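Minutes of the August meeting, Thursday, 7 pm

I'm doing the minutes again as I'm the one who can read my own handwriting. Apologies if I've muddled anybody's words, shout and I'll fix them before the next meeting. Last month's were agreed, apart from "peat" being spelt "pete" all the way through (sorry!).
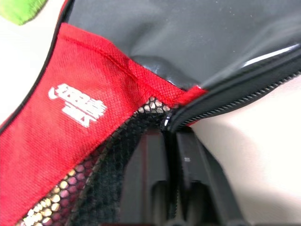 Nusness Climate Action Group

1. Peat on the moor

Loretta Gallagher went up with the ranger and came back very cheerful. The first drain is blocked and there's water standing behind it, which had us all grinning. There are 5 more drains to do before the ground nesting birds come back in spring. Prevau Estates still haven't signed the access agreement for the north side. I said I'd ring them again, and Loretta wants it in writing this time, so I'll email too.

2. The quarry road application

We spent far too long on this one. Sipos want to widen the track across the edge of the bog, and the plan says the loss of peat would be "minor". It doesn't give a depth anywhere! Loretta probed along the line herself and got 141 cm at the deepest spot. We all agreed to object. I'm drafting the letter and will send it round by Monday, please don't all rewrite it at once.

There was a bit of a split over whether we object to the whole road or just ask for it to be moved downhill. I was for moving it, most people were for the whole road, so the whole road it is.

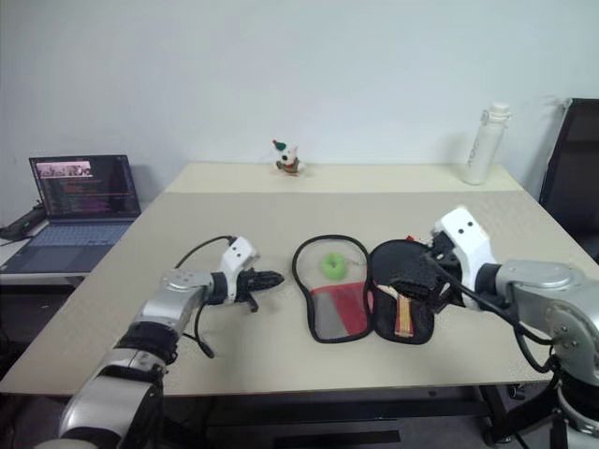

3. Fomutex grant

The form is in. We asked for enough to pay for the dams, the water level pipes and a hall hire or two. No word back yet. If they say no we'll try the plant sale again (and this time I'm not storing the seedlings in my bath).

4. Home heating evening

70 leaflets have gone out round the village and the school has asked for more. Loretta will do the talk on draughts and loft lagging. We still need a projector lead that fits, so have a rummage in your drawers.

5. Any other business

The bus timetable moaning was put off till next time. Key to the hall is with me.

Finished at 8.50. Next meeting same place, second week of September, day to be sorted by email.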